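Capítulo 9
Responsabilidad civil en la emisión de bonos corporativos

Este capítulo estudia las obligaciones del emisor y de la entidad colocadora cuando el folleto contiene datos inexactos. El análisis parte del caso Mumholm, sociedad que emitió bonos por 500 millones de euros con la intermediación del banco Kesus. El folleto omitía un préstamo de 200 millones concedido a su filial Navby – operación que figuraba solo en las cuentas internas del grupo. 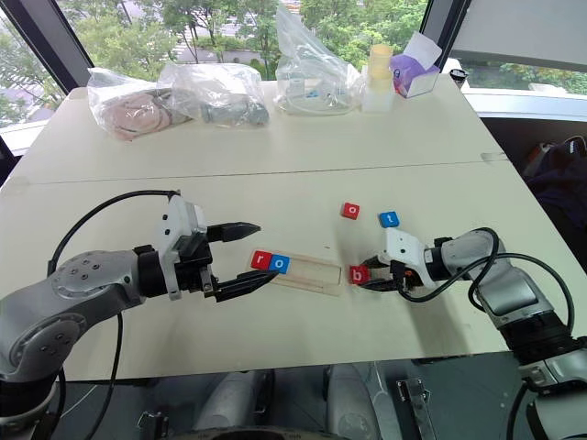 ¿Quién responde frente al inversor por una omisión en el folleto?
Responde en primer lugar el emisor. La entidad colocadora responde también cuando no realizó las comprobaciones exigibles a un profesional diligente.

La acción de resarcimiento exige acreditar tres elementos: la inexactitud u omisión, el perjuicio patrimonial y el nexo causal. El segundo plantea dificultades de cálculo, pues el precio del bono incorpora factores ajenos al folleto, como la variación de los tipos de interés. En el caso Mumholm, el fondo Gökçe reclamó 284 millones; el tribunal separó la caída imputable a la omisión de la debida al mercado.

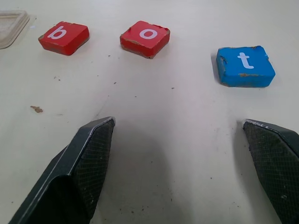 Figura 9.1. Bloques de letras sobre una mesa.

La sección siguiente expone los métodos de valoración del daño. Se tratan después la transacción extrajudicial y sus efectos sobre los inversores que no la suscriben. El régimen sancionador administrativo – independiente de la acción civil – se reserva para el capítulo siguiente.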